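Prudton wall storage kit, reviewed after a year in a small flat

My kitchen has one drawer and no room for a second. I bought the Prudton starter kit last autumn to get the scissors, tape, keys and measuring spoons off the worktop, and it has been on the wall by the fridge ever since.

The kit comes flat in a box with two panels, a bag of hooks, a shelf and the wall fixings. Putting it up took me an evening. The instructions are drawings only, and the third one shows the spacers the wrong way round. Fit them with the wide end to the wall or the hooks won't go in fully. You will need your own drill and a spirit level.

Price was £34 from Irkevstead, including delivery. A larger set is sold with a rail for jars, but I haven't tried it.

The hooks are the best part. They push in and turn down a little, and they stay put when you take something off in a hurry, where my old Butholm board used to drop one behind the fridge every week. The long hooks hold up to 9 mugs between them on my board. I would not hang a cast iron pan on one. Mine began to lean under a small frying pan, and I moved it back to the cupboard.

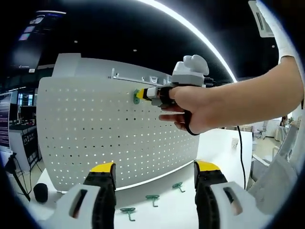
Page last changed: Sunday, October 18, 2020, by Ingeborg Heitmann

Pegboards vary a good deal in the holes, so check before you mix brands. Butholm hooks are too thick for the Prudton panel. Fuentealba ones fit but wobble. A green hook is easy to find again on a white board, and I wish Prudton sold its spares in colours. They come in white only.

The shelf is poor. It is too shallow for a spice jar and tips forward if you load the front edge. I use it for stamps and a pencil.

Cleaning is simple enough. Grease collects around the holes nearest the hob, and a soft brush with washing-up liquid gets it out. The panels have not yellowed so far.

Good for light things in a tight space. Buy extra short hooks with it, as the bag has too few, and leave the shelf in the box.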